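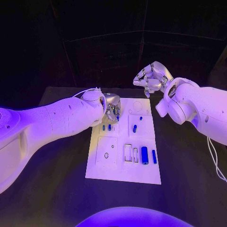 Peg boards come back to the Flenska play library

May 12, 2024

The Flenska play library has opened again its shelf of sorting and insertion puzzles, after a closing of two months for cleaning and repair. Families and schools can borrow the boards from this week, and the loan is free for members.

The collection has now 202 puzzles. The greatest part are flat boards with pegs or shapes, which the player must put in the correct place. Some are for children from two years, and others are made for adults who want to train their hands again after an illness or an accident.

"People think that a peg board is only for small children, but we have grandparents who borrow them each month," said Apolline Chevalier, who is responsible for the collection. "The small cylinders are the most difficult. You must hold them straight, and you must be patient."

During the repair, many pegs were replaced. According to Ms Chevalier, lost pegs are the biggest problem of the library, and a board with a missing peg is often returned without any message. Each puzzle is now kept in a cloth bag with a card which shows all its parts. Borrowers are asked to check the card before they bring the bag back.

The work was paid with a gift of 1,000 euros from the Zallum toy shop, and the members collected 400 euros more at the spring market.

A second shelf, with wooden locks and simple mechanical puzzles, is planned for September. The library is in the Conceição building, on the first floor, and the entrance is from the garden side. Puzzles can be kept for three weeks, and the loan can be extended one time at the desk or by telephone.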